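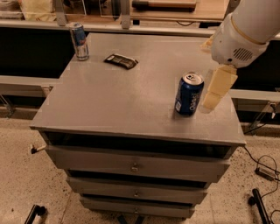 Gripper just beside the Pepsi, top drawer open a crack.

So I have been feeding a robot, and I am having the best time. Not feeding it soda (though you could be forgiven for thinking so), feeding it examples! We are teaching the arm to tidy things off the top of a drawer cabinet, and the way you teach it is you do the job yourself, through the arm, over and over, while everything gets recorded. One go from start to finish is an episode. As of last night we have 1,095 of them, and I did 148 of those in one February week with a stiff neck and a huge grin.

The project is called Wogan. Peninah Odera set up the recording side and I mostly drive. My first episodes were terrible. I would swing the arm over, stop, think, nudge it left, think again, and Peninah pointed out that the model was going to learn my thinking pauses right along with everything else. She was right! An early policy we trained on the first 193 episodes would glide up to a can and then just hover there, exactly like me. I laughed so hard I had to sit down.

Cans are my favorite. A tall slim one and a regular soda can want the gripper in different places, and the slim one goes over if you so much as brush it with a finger. Flat packages are another story. A chocolate bar lying on a smooth metal top gives you almost nothing to get hold of, so you have to come down low and square and close slowly. I still miss those more than I'd like. We keep some of the misses, by the way, as long as the driver recovers and finishes the job. Wubit Yilma talked us into that and the newer policy is much better at trying again.

The other thing I've gotten fussy about is the reset. It's so tempting to put each thing back where it was! But then you get a model that knows three spots and nothing else. Now I turn the packages at odd angles, push one can near the back edge, bring another up front, and change how far the drawers stick out. Some of my layouts look plain silly – that's fine, kitchens look silly too.

Next up is drawers for real: pull by the knob, put the thing in, push it shut. Those knobs are small and round and I have already said some words to them. I'd like us to reach 1,255 episodes before we train again, and Wubit wants a turn at driving, so I may have to share the controls. We'll see about that.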